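On Returning to Choral Singing After a Long Absence

Readers of these pages will recall that I left the Biludmont Chamber Choir when my working hours changed. The interval was longer than I had intended. I resumed attendance in the autumn, and several correspondents have asked me to record how the return has gone. I do so below, with the caution that my observations are those of one second alto of moderate ability.

Readmission to the choir requires a short hearing with the director. Saron Hadgu has held that post for six seasons and conducts these hearings herself. I was asked to sing a scale, to repeat three phrases from the piano, and to read a line of Byrd at sight. The scale was satisfactory. The Byrd was less so, and I entered a full beat early after the second rest. I was admitted on the understanding that I would attend the sectional rehearsals as well as the main one, a condition I considered fair.

The choir at present numbers 59 singers. It was smaller when I left, and the balance has shifted toward the upper voices. Tenors remain scarce. Barry Wainwright continues to anchor the basses and has, I am pleased to report, finally been persuaded to mark his breaths in pencil.

The matter that has occupied me most is breath. In my earlier years with the choir I could carry a long phrase at a slow tempo without particular thought. On my first evening back I ran out of air in the middle of a word, and then did so again at the same place when the passage was repeated. I consulted Hiwot Shiferaw, who leads the alto sectional and who trained as a teacher of voice. She recommended 20 minutes of daily practice, divided between slow exhalation on a sustained consonant and scales sung quietly. She was firm on the word "quietly." Singers who return after a long break tend to push for volume, and the throat tires well before the lungs do.

I have kept to this schedule with two lapses, both in December. Progress has been gradual. The slow phrases are now within reach on most evenings, although I still take a breath in the closing section where the composer did not provide for one. Staggered breathing within the section conceals the fault from the audience – it does not conceal it from Ms. Shiferaw.

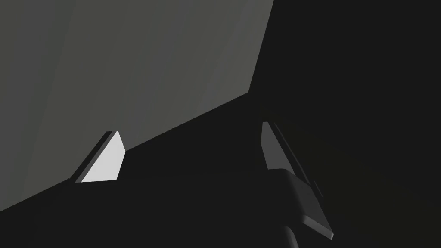
Sight-reading has recovered more quickly than the voice. I attribute this to a habit of following scores while listening to recordings at home, which I maintained during my absence. Intervals of a fourth and a fifth gave me no difficulty. The minor sixth was unreliable for several weeks and is now acceptable. Rhythm is another question, and I have resumed the practice of tapping the pulse against my knee, as I did when I first joined.

The program for the spring concert includes a new setting by Yabsira Alemneh, written for unaccompanied voices and titled "Galis." It lasts eleven minutes and asks the altos to hold a low drone beneath a moving soprano line. The part looks simple on the page. In rehearsal it has proved the most demanding item we have, for the pitch sinks if attention wanders at all. At the most recent run we finished nearly a semitone flat. The director played the correct chord on the piano and allowed us to hear the difference for rather longer than was comfortable.

The concert will be given in the Fedeck Hall, which seats 317 and has a drier sound than the church we used in former seasons. Consonants carry well there, and so do errors. Asnakech Yimer, who joined the altos in the same month as I returned, has proposed that the section meet an hour before the final rehearsal to sing the drone passage alone. I have agreed to attend and to bring the pitch pipe.

For those considering a similar return, I would suggest writing to the director before the season begins and obtaining the scores in advance. Most choirs of my acquaintance are glad to hear from former members. Black folders are required for performance, and my old one has lost its elastic, so a replacement must be purchased before the spring.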